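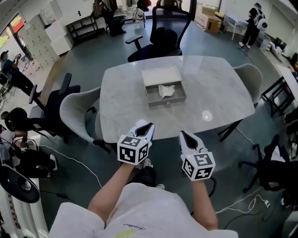 What is a refillable tissue box?

A refillable tissue box is a lidded container that holds loose or packeted paper tissues and is filled again when they run out. The cardboard carton from the shop is thrown away when it's empty, and the refillable box stays on the table for years.

Refillable tissue box
From the Mirkholm Household Encyclopedia, section on table and desk things

I've been looking after the paper goods pages for a while now, and this is the entry I get the most letters about (more than napkin rings, which surprised me!). So I've rewritten it from the top and put in the bits people kept asking for. The old version had a long passage on embroidered covers, and that has moved to its own page.

Other names

You'll see it called a tissue holder, a tissue case, a tissue cover or just "the tissues". Strictly speaking a cover has no bottom and drops over a shop carton, while a box or case has a floor of its own and takes the tissues directly. In my house everyone says "the tissues" whether there are any in it or not.

Kinds

The oblong box is the commonest. It takes a flat stack of folded tissues and gives them out through a slot in the top. Next comes the cube, which wants tissues folded over in half, and which I'd recommend for a bedside table where there isn't much room between the lamp and the glass of water.

Then there's the tray and lid kind, which has a low open part underneath and a separate top. Some of these look very like a small drawer, especially if the maker has put a knob on the front, and guests do pull at the knob to see what happens. Platholm used to make a lovely one in grey with a pale top, and I still use mine for tissues on weekdays and for clothes pegs when the family comes and I want the table clear.

Wall boxes and car boxes exist too, and both have pages of their own.

Size

Shop packets vary far more than you'd think. A packet of 200 single sheets may be flatter than a smaller packet of thick ones, so the number on the wrapper doesn't tell you whether it'll fit. Measure the packet itself, lying down, and add a finger's width on each side. If the lid has to be pressed to close, the top tissues will tear as they come out. My sister's box is too small for anything sold in Lirkbridge and she has been folding tissues in half by hand for two winters.

Filling

Take the lid off first and put it down somewhere sensible. Open the packet along its perforated line, lift out the top tissue a little, and lay the whole packet in the tray with that tissue standing up. Then bring the lid down over it so the tissue pokes through the slot. If you're putting in loose tissues with no packet, check that they're interleaved, meaning each one is folded into the next. Interleaved ones pull each other up. Plain stacked ones don't, and you'll be fishing about in there with two fingers.

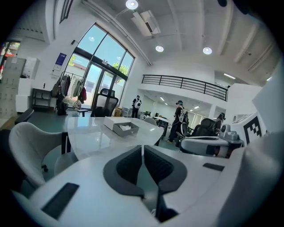
Leaving the lid off is a habit with its own supporters, and I had a very spirited letter from Ye-seo Koo about it. She keeps hers open all day in a shared office and says people take what they need and don't wrestle with a slot. I can see the appeal on a big shared table, where the white lid can stand behind the grey tray and anyone can reach straight in, but look how crumpled the white tissues are once they've nothing over them! They also pick up dust, so if you go lidless, put in a small handful at a time and keep the rest of the packet in a cupboard. She and I have agreed to differ about the bathroom, where I want a lid on, always.

Where it goes

On a dining table, the middle is fair to everybody. On a coffee table I'd put it nearer the sofa than the telly. Round a meeting table with five or more chairs, one box in the centre means somebody will always have to stand up and stretch, and two small boxes work much better. Keep it out of strong sun if it's a coloured plastic one (mine went a sort of weak tea shade along one side by the kitchen window) and away from the hob, obviously.

A marble or marble-patterned top is a pretty place for one, though the underside of a hard box can scratch a polished surface. Four little felt dots cure that. Do-yoon Seol, who wrote the first draft of our Tables page, uses a square of cork cut to shape, and it doesn't slide about when you grab a tissue in a hurry.

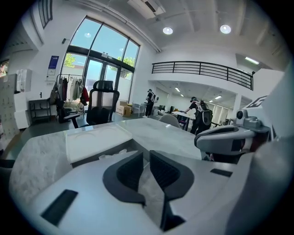 Felt does wear thin, mind you, so turn the box over every few months and have a look. I replace mine in June, when I do the chair feet as well, and a single sheet of dots from the hardware shop covers the lot with plenty left over for the fruit bowl.

Cleaning

Empty it right out. Fluff gathers in the corners and along any groove where the lid sits, and a dry pastry brush gets it out better than a cloth. After that, a damp cloth with a drop of washing-up liquid does for plastic or painted metal, and a barely damp one for wood. Dry it properly before you refill it, or the bottom tissues will stick together and come out as one lump. Knobs work loose with handling and usually need only a turn of a screwdriver from the inside.

Things people put in them instead

Tea bags, batteries, takeaway menus, odd socks, plastic carrier bags (very good for these, they pull through the slot one after another) and, in one letter I've kept, 700 foreign stamps. The oblong kind also makes a decent home for chargers, with the cables coming up through the top.

See also: Handkerchief; Kitchen roll stand; Napkin ring; Tables, care of; Tissue cover, embroidered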